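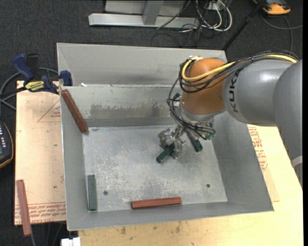 Why does my phone keep asking for a sign-in code when I already ticked "remember this device"?

Your browser is throwing away the cookie that remembers you, most likely every time it closes. Go into the privacy settings, find the part about clearing data on exit, and add the sign-in page to the list of sites that get to keep theirs. Then sign in once more, tick the box again, and you should be left alone for a good while.

OK, so that's the short version, and it fixed things for most of the people who wrote in. My own ticket took longer, so I'm pasting my notes in below for anyone still stuck.

Ticket 102, Turkano sign-in, opened by me (Pankaj Yadav)
Status: solved, mostly

First try. I did the cookie thing above on my phone and my laptop. The laptop was happy right away. The phone asked for a code again after lunch, and then again while I was making coffee, and by then I was pretty grumpy.

Second try. I removed the Stevik authenticator app and put it back. Please don't do this without saving your backup codes first! I had mine on paper in a drawer, thank goodness, but I spent a very sweaty few minutes looking for the right drawer. It made no difference to the problem at all.

Third try. I opened the sign-in history on my account page (it's under Security, then Recent activity, and you have to scroll a long way). There were 300 entries for May. I normally sign in once or twice a day, so that gave me a bit of a scare. I changed my password on the spot and signed out everywhere, which I'd tell anybody to do before they start poking around like I did.

Then I went through the list properly. 150 of those entries were from my own phone, all with the same app name, Plerkuleo. That's a calendar widget I put on my home screen ages ago and forgot. It still had my old login saved and was trying to refresh itself in the background, and each try set off a fresh code request. The rest were my laptop and my tablet, at times that made sense to me.

What fixed it: I deleted the widget, then went to Connected apps on the account page and took away its access there too. You need both steps. With only the first one done, it stayed on the connected list and I didn't like the look of that.

Update, 9:40 pm. No codes since this afternoon. I've also turned on the Shukla number match, where you type in the two digits from the screen and don't just tap Approve. It's a little slower but I was tapping Approve half asleep, so fair enough.

Still open: my tablet shows up in the history under the wrong city. Support says that's my internet provider and I can ignore it. I've asked them to leave the ticket open until I've checked with the provider myself.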